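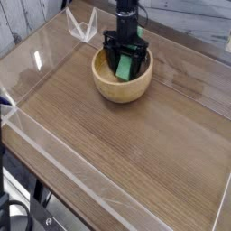 From: Brolstead list member
To: Sensitive Skin and Scalp list
Date: 13 July 2026
Subject: Re: Zeneck oat balm, does the new tub feel different?

> Hello all. Has anyone else bought the Zeneck balm in the new 200 ml
> tub? I have used the old one on my hands and elbows for years and I
> could swear this one is thinner. It sinks in quicker but I need more
> of it by bedtime. Also, does anybody know if the Judlow shop still
> sells the big one? Thanks, and sorry if this has come up before.

Hello, and please don't say sorry, I love it when somebody asks about the balm because it gives me an excuse to go on about it!

I bought my first new tub in May and yes, I thought the same as you. It is softer straight from the lid, and on a warm day it's nearly a lotion. I kept mine on the bathroom windowsill at first, which was silly of me, and once I moved it to the cupboard under the stairs it firmed up nicely. Do try that before you give up on it. My elbows are as happy as they ever were, though I'll grant you my heels want a second go at night (they always were the awkward ones). 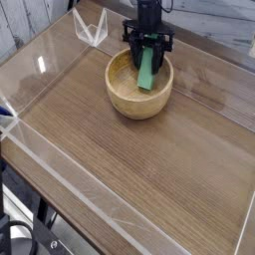
As for the big one, the Judlow shop had the 500 ml on the bottom shelf when I went in a few weeks ago, next to the bath salts, so you may have to crouch. The lady on the till told me they only get a few in at a time. If you have no luck there, the chemist in Craddock will order it for you and doesn't ask for the money up front.

One more thing while I'm here. I tried the 50 ml travel tube as well, for my handbag, and I wasn't so keen. It smells stronger to my nose and the cap comes undone, so now I have a very well moisturised purse. I've gone back to spooning a bit of the proper stuff into an old lip balm pot, and that lasts me over a week.

Does anyone use it on their scalp? Mine gets dreadfully flaky behind the ears when I change shampoo, and I've been too nervous to put anything so rich near my hair in case it won't wash out. I'd be ever so grateful to hear how you got on, good or bad.

Warm wishes to everybody, and do let us know how the cupboard works out.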